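### 4.2 Recording rules for simulated tabletop handling

The rules in this section were drafted in July by Iddrisu Osei and Edem Bonsu after the first Rarska release was found to mix episodes logged under three different habits. They apply to all two-arm episodes recorded in the Wendard kitchen and to any later room that reuses its counter layout. "Shall" marks a rule that is checked before an episode is accepted; "should" marks advice.

**Head view.** The head view shall be stored as rendered. Roll is not corrected, even where the horizon is far from level, and the camera pose is written to the log at every step. In the first release, part of the set had been levelled after rendering and cropped to fit, and the crop removed one gripper from view in a share of the episodes.
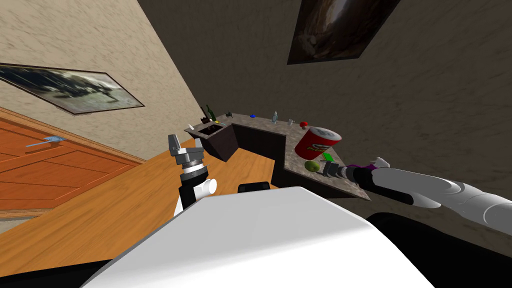

Both arms shall be logged for the full length of the episode, including the arm that is not assigned to the target. An idle arm still limits where the active one may go, and a policy trained without its joint states has no means of learning this. The parts of the robot's own body that fall within the head view are left in place and are not masked.

**Object placement.** Objects on the counter should be set out so that at least one neighbour lies close to the target. Widely spaced layouts gave high success figures at Gerkirville that did not carry over to crowded ones. A neighbour may stand or lie on its side. Its pose is logged at the start and at the end, and any change above the set limit is recorded as a disturbance, whether or not the grasp is scored as a success.

**Wrist views.** Each gripper carries its own view, stored at the same rate as the head view. Printed labels are kept in whatever orientation they appear. Image flips shall not be used to enlarge the set, as they reverse lettering and swap the sides of the fingers.
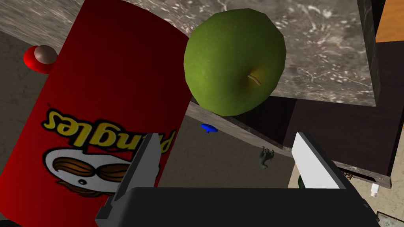

*Figure 3. Wrist view with the fingers open; a Pringles can and a green apple lie on the counter.*

The opening width shall be read from the simulated joint and never estimated from the picture. Where a neighbour covers part of the target, the episode is kept and the covered fraction is logged. Reviewers shall not discard a wrist view on the ground that the target is absent from it. Views dominated by floor or bare counter are common and carry useful information on the edge of the work surface.

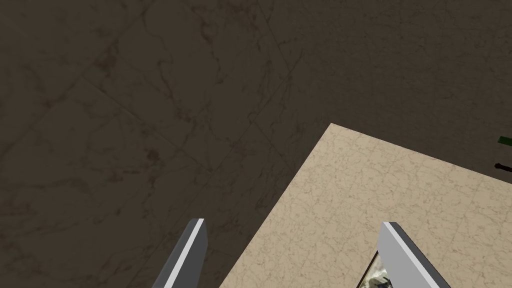 Of the 146 episodes submitted for the second release, 84 met every rule at first check. A further 68 had been taken from the earlier release for comparison and were scored separately. Most rejections in the new set came from missing joint states for the idle arm. Bonsu's timing script (Odoi, run with default settings) found the remainder, which were faults in the clock offset between views.

**Scoring a grasp.** Contact of both fingers with the target is necessary for a positive score and is not sufficient. The contact state shall be taken from the simulator, and the reviewer's reading of the wrist view is stored beside it as a second field. If the two differ, neither is overwritten. 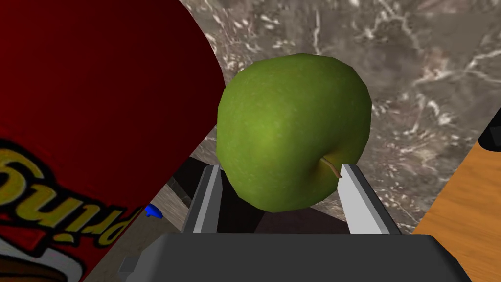

Meshes with flat facets need separate treatment. A coarse mesh can report contact at a single edge where a smooth body would report a patch, and the resulting normals may jump between steps. The facet count of each target shall be given in the episode header, and contact forces from coarse meshes should not be compared directly with those from finer ones.

**Versioning.** Changes to these rules take effect only with a new release number. The text given here is that of October 1, 2020. Episodes recorded under an earlier text keep their original tag and are not relabelled.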